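Equipment Planning Meeting, Minutes
March 1, 2021

Chair: Brenda Fuentealba

1. Minutes of the last meeting were approved with one correction. The Sepúlveda invoice had been listed under repairs and belongs under supplies.

2. Second stamping cell. Broltberg has sent a revised quote. The price of the arms is unchanged. Delivery has gone up by $218, and the quote is good through May. Basari has not replied to our request for a competing price. Brenda will write to them again and copy purchasing.

3. Grippers. The group discussed whether to keep parallel grippers for the stamping work or pay for a tool changer. The changer was put off to the next budget year. Agreed to order 2 spare sets of fingers from Zumance at a total cost of just over $800, charged to the tooling line.

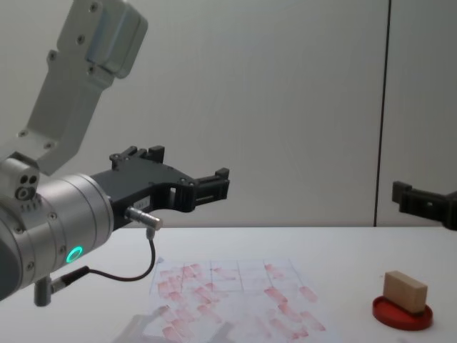 Can the spare fingers be ordered before the new arms are approved?

The order can go in now, as the tooling line is separate from the capital request and has enough left in it.

4. Supplies. Ink pads and gridded sheets have been coming out of the office account. They will move to the project account starting with the next order. Wooden blocks stay where they are for now.

5. Service contract. The Broltberg contract comes up for renewal in 6 months. The current terms do not cover cables or connectors. Brenda will ask what it would cost to add them and bring the figure to the next meeting.

6. Floor space. Held over. The drawing for the second cell was not ready.

Meeting adjourned.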